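Portas que o robô não devia forçar

Mar 11, 2019

Faz dois anos que trabalho com robôs que abrem portas, quase sempre em simulação. Em setembro tivemos uma falha no projeto Mukgate que, a meu ver, foi tratada com pouca seriedade, e quero explicar por que discordo do relatório.
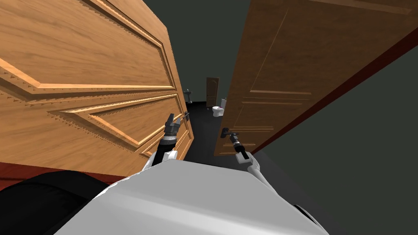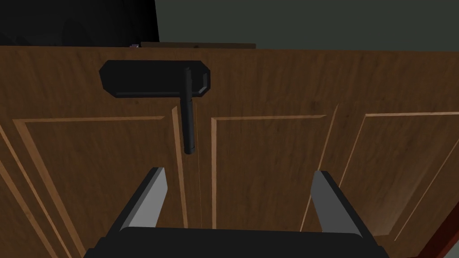

Portas e puxadores de alavanca no ambiente simulado.

O controlador, que na equipe chamamos de Didenko, fechava a garra antes de a alavanca chegar ao fim do curso e puxava assim mesmo. Quando a porta não cedia, ele aumentava a força. Em 34 tentativas isso ocorreu em sete, e em duas delas o limite de torque do punho foi ultrapassado sem que a rotina parasse. O simulador registrou o excesso e seguiu adiante. Como no fim a porta abriu, as duas entraram na planilha como sucesso.

Esse é o ponto que me incomoda. Uma tentativa que passa do limite de força deveria contar como falha, com a porta aberta ou fechada. Numa casa de verdade, a mesma rotina pode arrancar a fechadura, danificar a garra ou empurrar a folha contra alguém que esteja do outro lado. O software não tem como saber se há uma pessoa ali.

O relatório atribuiu o problema ao modelo de atrito da dobradiça. O atrito estava mesmo errado e foi corrigido. Mas a correção só faz a porta simulada ceder mais cedo. A rotina continua sem saber desistir, e a próxima porta emperrada vai trazer o defeito de volta.

Marites Lagman, que revisou os registros comigo, propôs uma regra simples: se o torque passa do limite, a garra abre, o braço recua e o teste termina. A objeção foi que a taxa de sucesso cairia quase pela metade em alguns modelos de porta. Pois que caia. Prefiro um número baixo e correto no quadro da Romex.

Também acho errado deixar a parada por força apenas para o robô físico. Quem treina sem ela aprende a depender da força, e depois o limite no equipamento vira um obstáculo que alguém vai querer afrouxar. A parada tem de estar na simulação desde o primeiro teste.

A regra da Marites ainda espera aprovação. Até lá, continuo marcando essas tentativas como falha na minha cópia da planilha.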